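Bottle cell at Pralness back up after finger pad swap

3/9/21 - Updated at lunchtime

The small picking cell at Pralness is running again after a two-shift stop to change the finger pads and reset the grip. Fituvham, who look after the arm under the site contract, finished up this morning and handed over with one job still open.

Trouble first showed last week. Bottles twisting in the grip, a few going over at the drop point, then a run of stops on the night shift. Operators had been nudging the closing force up to get through the hours, which helped for a bit and then made things worse. By the time the arm was parked the left pad had worn to a shine along one side and the right one was lifting at the corner.

Both pads now off and binned. New ones are the softer grade from Prantl, same bolt pattern, so no changes to the fingers themselves. Old glue took longer to shift than the rest of the work put together. Joints on both fingers were cleaned out and greased while the cover was off, and a loose cable clip near the wrist was put back were it should be.

After that the usual set-up. Zero position taken again, fingers closed on the gauge block, wrist camera checked against the test card on the wooden bench. Camera was out by a hair and has been corrected. Closing force is back down to the figure on the cell sheet and the operator screen is locked at that level for now. Anyone wanting it raised has to ring maintenance.

First trial was 50 picks at slow speed, then 200 at half. Two drops in the second lot, both put down to the approach height, which was lowered a touch. Full speed run of 700 went through clean. Counter on the arm read 1424 hours at hand-over and that number is now written inside the cabinet door, as the last pad change was never loged and there was some argument over how old the set was.

Still to do: the air line at the back of the cell has a slow leak at the elbow. Not enough to stop the job. Part is on order from Skirkeck and will be fitted at the October service, along with a new filter.

Spare pads are in the grey drawer by the cell. One set only, so please say if you take them.
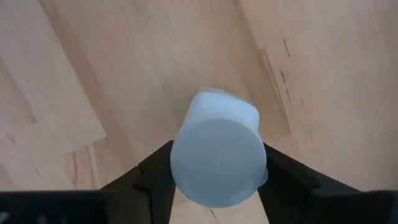
How often should the pads be looked at from now on?

At the start of every shift, with the arm parked and the air off. Shiny patches or a lifted corner go on the sheet straight away, and the cell stays parked untill maintenance have had a look.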